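A wet Tuesday at the Flimetti open day, Plevlow

4 min read · 8 comments · 50 shares 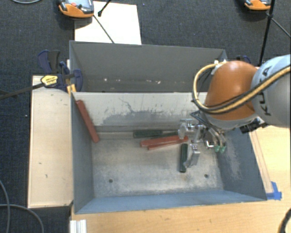

Red bars and dark green bars in the big metal bin at Flimetti.

I have wanted to get inside the Flimetti works ever since I moved to this side of Plevlow, because I walk past the long brick wall on Vuvine Road twice a day and you can hear things going on behind it. So when a sheet of paper went up in the bakery window saying they were opening the gates for one Tuesday in November, I rearranged my whole week (sorry, dentist) and turned up far too early in unsuitable shoes.

You go in past the old weighbridge, get given a pair of safety glasses and a sticker, and then they take you round in groups. I was in the 10 o'clock, which was mostly retired couples and one school party who had clearly been promised biscuits. £3 to get in, children free, and the money goes to the swimming pool roof.

The first stop is the cutting hall, and oh, the noise! Ear defenders on, everyone shouting "WHAT?" at each other and grinning. They bring long lengths in at one end and saw them down, and the off-cuts go into a skip that gets collected and melted. I could have stood there all morning but we were moved along.

Then comes the part I liked best, which I hadn't expected to like at all: the sorting bay. I am a person who sorts buttons for pleasure, so maybe I should have guessed. There's a great open metal bin with a divider across it, a narrow section at the back and a much bigger one in front, and in the front the bars were lying any old how. One red one was propped against the left side wall like an umbrella somebody had left in a hallway, a couple more reds were snuggled up together further over, and the dark green ones were at odds with each other, one lying along the foot of the divider and another pointing a different way entirely. I wanted to climb in and line them all up by colour.

I also fell a bit in love with the floor of that bin. Grey metal, all scuffs and pale patches and faint brownish stains, the sort of surface people pay silly money for in a restaurant. Our guide said the bins are older than she is and get hosed out on Fridays whether they need it or not. The colours are for the customer's benefit, she told us: red goes to one firm and green to another, and woe betide anyone who mixes up a delivery. Apparently it happened once, years ago, and they still talk about it in the canteen.

Speaking of the canteen — go. Even if you skip everything else. It's upstairs with big windows over the yard, and they did a bean soup with proper bread, plus a plum cake that had sold out by the time the 11 o'clock group came up (I heard the groans). There's a wall of old works photographs on the way to the loos, with outings to the seaside and a football team in enormous shorts.

After lunch you can wander round the Voicu building next door, which used to be the pattern store. It still has its wooden racks, 542 numbered slots according to the card by the door, most of them bare now. It was freezing in there and smelled of linseed, and I had it to myself for a good ten minutes. They'd like to turn it into a little museum, and I hope they do, though somebody needs to see to the stairs first.

Grumbles? The queue for the glasses was slow, the map they hand out has the car park on the wrong side of the canal, and the last talk of the day started before half of us had found the room. I missed the beginning and never did work out what the man meant by "the second furnace question".

Getting there: the 8 bus stops right by the gate. Wear flat shoes with a decent sole, and bring a jumper for the Voicu building. They're planning another open day in the spring, and I've already asked whether you're allowed to go round twice.

Recent posts
Plevlow canal path, the muddy end
Where to get a decent breakfast near Vuvine Road
A morning at the button fair
The swimming pool roof: what's happening now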